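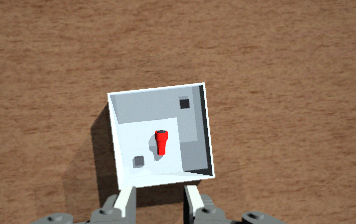
How to Sort a Lifetime of Loose Family Photos

My mother kept her snapshots in grocery bags, bless her, and when they came to me in August I put them in the hall closet and shut the door. If you've got a closet like that, pour yourself some coffee and let's get going, one small pile at a time.

Step 1. Wash and dry your hands, then clear off a table you can spare for a few weeks. I used the dining table and we ate in the kitchen (no one complained much).

Step 2. Make your first pass a fast one. Pull out the blurry shots, the near twins and all those sunsets that could be anywhere, and set them aside. Don't stop to read letters! I lost a whole evening to my aunt's letters from Briggs, and I'd do it again, but it didn't get anything sorted.

Step 3. Sort what's left by decade, even if you're guessing. Cars, hairdos and eyeglasses will help you out, and so will the white borders and any date printed along the edge. A guess is plenty for now. You can move a picture later when a cousin sets you straight.

Step 4. Write on the back with a soft pencil, very lightly, near the edge. Put the full names if you know them. "Me and Sis" made perfect sense to Mother, but it had me on the phone half of one afternoon. For slick modern prints that won't take pencil, write on a slip of paper and tuck it behind.

Step 5. Stand the prints upright in an acid-free box with a card between decades. Fill it snugly enough that nothing curls over, but leave room to get your fingers in. Keep the box off the basement floor and out of the attic.

Step 6. Scan only the favorites to begin with. I do up to 30 in a sitting, at 600 dpi for the small ones, and then my back wants a walk around the block.

If a print is stuck to the glass of an old frame, leave it be and scan it right through the glass. Pulling at it takes the faces off.

Leopoldo Rosales
Updated December 19, 2018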